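Amus (retail handling cell)

Amus is an automated handling cell at Stetport, built around one robot arm, a four-fingered hand and a glass-fronted vending machine. It takes its name from the control software first written for it, although hardly anything of that first version survives. Among people who look after such equipment the cell is known less for what it does than for its maintenance routine, which has been copied, with changes, at the sister site in Indley.

Layout

The arm and the vending machine share a carpeted room on the ground floor. Carpet is an unusual choice for a cell of this sort, and the early logbooks complain about it at some length – it gives a little underfoot, and the machine's cabinet has to be checked for level far more often than it would on concrete. The arm's base sits 700 millimetres from the cabinet, a distance settled by trial and marked with tape, so that whoever has had to shift things for cleaning can put them back where they belong.

The hand

The hand is a Teixeira pattern, with jointed metal fingers ending in smooth, dark pads. A ribbed black sleeve covers the upper part and keeps dust, crumbs and stray threads away from the mechanism inside. The sleeve is slid back for inspection and eased forward again afterwards, a fiddly job that most technicians prefer to do with the arm parked at chest height and a cup of tea well out of reach.

The finger joints are left exposed, which makes them easy to look over and just as easy to get grubby. Each hinge pin and screw is checked with a small torch before the first run of the day. The fingertips are wiped with a lint-free cloth, barely damp, and left to air-dry. Solvent was tried in the first season and given up, having turned the pads slippery for days on end.

Calibration

Setting up the cell begins at the wrist. The technician sends the arm to its home position, clears the old offsets and brings the hand slowly towards the vending machine, pausing at each of 28 reference points. The last few lie close to the glass, where the speed is kept to a crawl and one hand stays near the stop button. A full calibration takes 17 minutes when all goes well, and a good deal longer when the cabinet has crept out of level over the weekend.

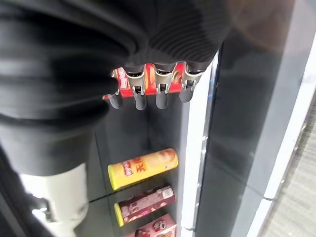
Reflections are the other great nuisance. A bright patch on the glass can be mistaken by the vision software for the edge of a packet, and the remedy is usually to draw the blinds and repeat the last points before touching any settings. Stock matters too. Canisters laid on their sides behave quite differently from soft packets, and the product list has to be updated whenever a shelf is rearranged, however small the change may seem.

Servicing and repair

A longer service falls due after about 154 hours of running and is generally booked for a Saturday, when the building is quiet. The sleeve comes off completely, the linkages are cleaned with a soft brush, and any finger that feels stiff is compared with its neighbours before it is dismantled. Worn pads are replaced as a set, as mixing old and new was found to spoil the grip.

Indley follows much the same schedule but keeps a spare hand ready on the bench, so that a faulty one can be swapped over and repaired at leisure. Stetport has only the one, and the cell stands idle until it is back on the wrist.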